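2019-10-09, Trolstead charity workshop, break-in notes

Side door forced overnight. Gone: both cordless drills, the Munshi bench grinder and the cash tin with 320 in it. Donated bikes not touched. Police have the serial numbers for the drills. Couldn't find one for the grinder.
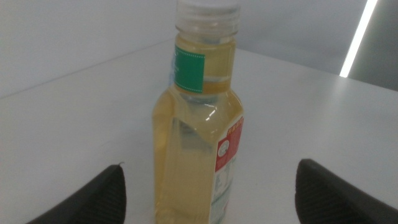

Hamdia Birhane thinks they came over the back fence, going by the mud on the sill, and wants the pallets moved away from it before anything else gets done.

Old hasp was held on with 18 mm screws, pulled straight out of the frame. Frame is split down the latch side. Glued and clamped it, will drill for through bolts tomorrow.
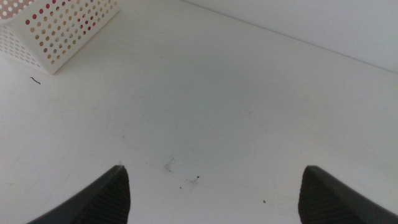 White tabletop and wall.

Insurance: Prastum want a list with prices. Total so far 3,205, door included. Receipts for the drills are in the May folder. 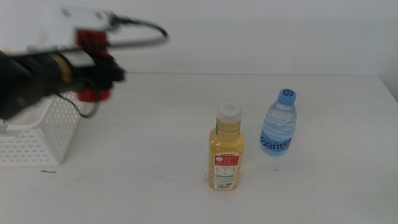 Still to do

Bolt new hasp, 6 coach bolts, washers inside.
Ask Fluvano for a price on an alarm.
Move pallets.
Borrow a grinder for Saturday. 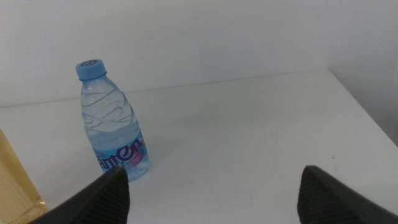 Entry by Smaranda Jitaru

Officer rang back at four. The shop two doors down had its lock tried the same night. They're checking the street camera and will call if the grinder shows up for sale.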